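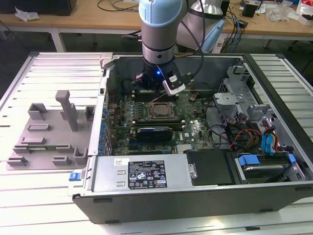 Figure 1. Desktop tower on its side, panel removed. Note the processor surface with no cooler attached.

Werndale Institute of Technology
Computer Systems Maintenance, Unit 6: Inside the Desktop Tower
Course handout, prepared by Ximeng Wan

Purpose of this unit

Unit 6 introduces students to the internal layout of a full-size desktop computer and to the order in which its main parts are removed and refitted. It is taken in the spring term and assumes that the safety briefing in Unit 1 has been completed. Students who have missed the briefing may read this handout but may not open a case until they have attended a repeat session.

The unit consists of one lecture, two supervised practical sessions and a written record. Lectures are held in Room 372. Practical work takes place in the Chauvin workshop, where the benches are open from 9.30 a.m.

Before opening the case

Shut the machine down fully, switch it off at the wall and remove the power lead. Press the front power button once after the lead has been removed, so that any remaining charge is drawn off. Unplug the monitor, keyboard and network cables and place them away from the working area. Put on the wrist strap and clip it to bare metal on the case.

The tower is laid flat with the removable panel facing upwards. Screws are kept in the lidded tray supplied with each bench set. Panel screws and drive screws often differ in thread and must be kept in separate compartments.

The motherboard

The motherboard is the large printed circuit board to which all other parts are connected, either directly or by cable. Students should first find the rear input and output area, where the external sockets are grouped, and use it as a fixed point for everything that follows. On the board in Figure 1 a row of blue capacitors stands beside this area. Capacitors should be checked for swelling or leakage at the top, but should not be pressed or bent.

The processor socket is recognised by its square metal frame. In normal use the processor is covered by a cooler, with a thin layer of thermal paste between the two. Once the cooler has been taken off, the old paste must be cleaned away and fresh paste applied before it is refitted. A machine must never be started with the cooler absent – the processor can overheat within seconds.

Memory slots are long and narrow and lie close to the socket. Each module is held by a clip at one or both ends. Modules are handled by their edges only, and the notch in the lower edge must be matched to the ridge in the slot. If a module does not go in with firm, even pressure, take it out and check which way round it is.

Expansion slots run parallel to one another on the other side of the socket. A graphics card, where one is fitted, is secured by its bracket at the rear of the case and may also be held by a small catch at the end of the slot. Release both before lifting. 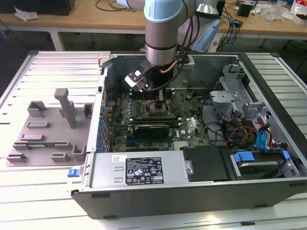

Power and storage are considered together, as both depend on correct cabling. The power supply is a closed metal unit with a rating label giving its output at each voltage. Students are to copy the figures from the label into their written record. The unit itself is not to be opened under any circumstances.

Cables from the power supply are coloured according to voltage. In most desktop machines yellow carries 12 volts, red carries 5 volts, orange carries 3.3 volts and black is ground. Data cables for hard drives are separate and much thinner. They are pulled out by the plug, never by the cable.

Hard drives are often mounted on plastic rails, which allow the drive to slide out of its bay without tools. Disconnect power and data first, then press the rails inwards and draw the drive out slowly. A drive should be set down flat on the anti-static mat.

Written record

Each student submits a labelled sketch of the case interior, the power supply figures, and a short account of the removal order followed. The record is marked out of 18 and is handed in through the Stivberg portal under assignment code 2296. Sketches may be in pencil but the labels must be in ink.

Further reading

Wustent Bench Manual, chapters on socket types and drive fitting. Reference copies are held in the workshop and may not be taken away overnight.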